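Lenside families clear their desks for the new year

31/12/2023

Anyone who has ever opened a drawer and found six years of school letters staring back will have some sympathy with the good people of Lenside, who have spent the last days of the year sorting their paperwork together in the hall at Drurnport.

The idea came from Mahsa Ghasemi, who began putting her late father's papers in order in October and found it went so much faster with company (and with a pot of tea close by). She asked a few neighbours along, they asked a few more, and before long 29 households had joined in, bringing bags, boxes and one very full suitcase!

Plastic folders have been the great favourite, with green ones for school and household papers, and Sharifi, the stationers on Piner Street, kindly gave 670 of them to get everybody started.

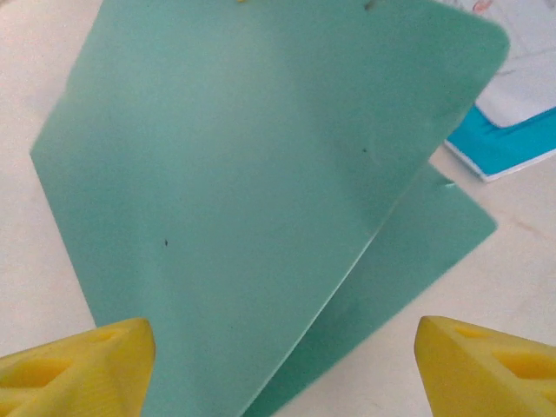 "It's such a small thing, a folder, but you do sleep better once the gas bills have a home," said Mahsa, who still has two drawers of her own to face.

The tables will be out again in the new year, and newcomers are very welcome to bring along whatever they have been putting off. There is no charge, though a packet of biscuits is always gratefully received.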